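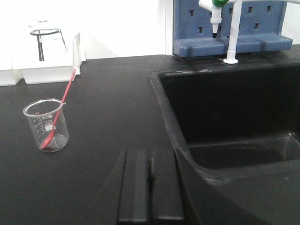

A beaker and a red spoon on a lab counter.

The Night Order

The order came down from Torkarura in the afternoon mail truck, in a brown envelope with two seals on it. I signed for it and took it upstairs to the chairman, who was eating his lunch at his desk with a towel over his tie.

"Read it to me," he said.

I read it to him. By order of the governor, all markets in the river districts were to close at sunset until further notice. Stalls left standing after sunset would be taken down. The order mentioned the robberies on the Ponent road and the truck driver who had been shot at in May, and it said the security chiefs had advised the governor that night trading gave cover to criminals. It was to take effect in 4 days.

The chairman wiped his mouth. He asked if the governor had signed it himself, and I showed him the signature.

"Then post it," he said.

I had been clerk to the Plinport district council for eleven years by then. Posting an order meant typing it over on council paper, having the chairman initial each copy, and walking the copies out with a pot of paste. I put one on the council door, one at the bus yard, one at the clinic, and one on the gate of the Adamczyk warehouse, where the fish trucks loaded. The last went to Ponent.

Ponent was the landing across the creek. In the daytime there was very little there, a ramp and a fuel shed and some dogs. The market started at dusk when the boats came in, and it ran until two or three in the morning. People bought fish there, and also shoes, batteries, phone credit, soup, and haircuts. My sister sold fried dough from a cart next to the ramp. She had done it since her husband went north to work, and it had put one of her boys through school and was now putting through the other.

I pasted the order on the wall of the fuel shed in full daylight, when I knew she would still be asleep. She came to my house anyway. She had heard about it before I got home.

"What does it mean, until further notice?" she said.

"It means until they send another one."

"And who gets robbed at the market? Tell me one person."

I told her it was the road they were worried about. She said the road was six miles long and the market was not on it. She said if they wanted to stop robberies on the road they could put a policeman on the road. I didn't argue with her. I gave her some rice to take home and she left it on the step.

By the next evening there was a petition. I don't know who started it. The first sheet I saw was lying on the counter at the pharmacy, a page from a school notebook with lines ruled in pencil, and there was already a second page under it. It asked the governor to let the Ponent market stay open and to send a patrol. The spelling was good. Below that there were columns for a name, a village, and a signature or thumbprint.

There is a rule about petitions in the river districts. It was written before my time and I doubt that anyone in Torkarura remembered it. If one adult in ten signs, the district council has to certify the count and send the petition up, and the governor's office has to give a written answer before the order is carried out. The roll for our district was a little over thirty-six thousand that year. So they needed something over 3,600, and they had three days left to get them.

They brought the sheets to me on the last morning, in a rice sack. Two fishermen carried it up the stairs and set it on my desk, and one of them asked for a receipt. I wrote, "Received, one sack, petition, Ponent market," with the time, which was twenty past eight. He read it, folded it, and put it in his cap.

The chairman came out of his office when they had gone. He looked at the sack for a while.

"How many?"

"I haven't counted it."

"How many do you think?"

I said I didn't know. He stood with his hand on the back of my chair. He was a decent man in most things. He had been chairman for two terms and he wanted a post in the capital, in the roads department, and everyone in the building knew it.

"It would be easier if it fell short," he said. "I don't say it should. I say it would be easier. There will be people who signed twice. There will be children. You will have to strike those."

"I know how to do it," I said.

"I know you do."

He went back in and shut the door.

I counted all day. I had a ruler, which I moved down the page line by line, and I had the roll open beside me in its six volumes. Some of the sheets were damp and smelled of fish. Some were on the backs of other things — an electric bill, a funeral program, a page of somebody's arithmetic with red marks on it. Where a name was on the roll I made a tick. Where it was not, I drew a line through it. I struck a great many. Whole classes of schoolchildren had signed in the same round hand. One man had signed on nine different sheets, and I left him his first.

My sister's name was on one of the early sheets. Her village was spelled out in full, which she never bothers with on anything. I looked her up in the third volume, although I knew perfectly well she was there, and I made the tick.

At noon somebody brought me tea. At four the chairman opened his door and looked at me and closed it again. I finished the last sheet when the light was going, and added up the columns, and then added them again from the bottom.

It came to 3,707.

I wrote the figure on a slip and did the division. It was over by less than a hundred. If I had been stricter about the thumbprints, and there were some 700 of those, it would not have been close. The rule says a thumbprint must be clear. It does not say what clear means. Plenty of them were smudged. People who clean fish for a living don't leave a good print, and anyone who has taken prints for the voter cards in this district can tell you so.

I went through the thumbprints once more with the lamp on. I held some of them right up to the bulb. Then I put the sheets back in order and tied them with tape.

The chairman was standing at his window with his jacket on. Across the creek the boats were coming in to Ponent, and a few people already had their lamps lit. It was the last legal night, or it was supposed to be.

"Well?" he said.

I gave him the certificate. It needed his initials at the bottom, under my signature. He read the number and asked me what I had done about the thumbprints.

"I counted them if there was a name on the roll next to them."

"All of them?"

"If there was a name."

"Some of them must be very poor."

"Some are poor," I said.

He sat down at his desk. He picked up the certificate and put it down again. He asked whether my sister still had her cart over there, and I said she did. He asked whether she had signed. I said yes, and that he could look at the sheet.

"They will ask me that in Torkarura," he said. "They will ask who the clerk was."

"My name is on it."

He didn't say anything for a time. I could hear the cleaner moving buckets in the hall. I thought he might tell me to do the count over, which he had the right to do, and I had decided that I would do it over and that it would come to the same number. I had not decided what I would do after that.

He took the cap off his pen and put his initials on it. He did it quickly and smaller than he usually did. Then he asked me if the mail truck had gone, and I said it had, an hour ago. He said in that case I had better take it myself.

The night bus to Torkarura leaves from the yard at nine. I went home first and changed my shirt. The copy of the order that I had pasted up at the bus yard was still there, with a corner hanging loose, and a boy was selling peanuts underneath it. I bought a bag. I got a seat on the left side and kept the sack between my feet.

We went out by the Ponent road. There was no other way to go. The driver turned off the inside lights, as they all did that year, and people stopped talking. A woman across the aisle took off her earrings and put them in her shoe. From the top of the rise you could see the landing for a minute, the whole ramp lit up and the smoke going straight up off the cooking fires, and I tried to work out which light was my sister's. Then the road went down into the trees.

We were not stopped. I got to the capital a little before five in the morning and waited on the steps of the governor's building until a guard came to unlock the gate. He asked me what was in the sack.

"Paper," I said.

He made me open it, and he put his arm in up to the elbow and felt around. Then he told me the office for petitions was on the second floor, at the back, and that it opened at ten.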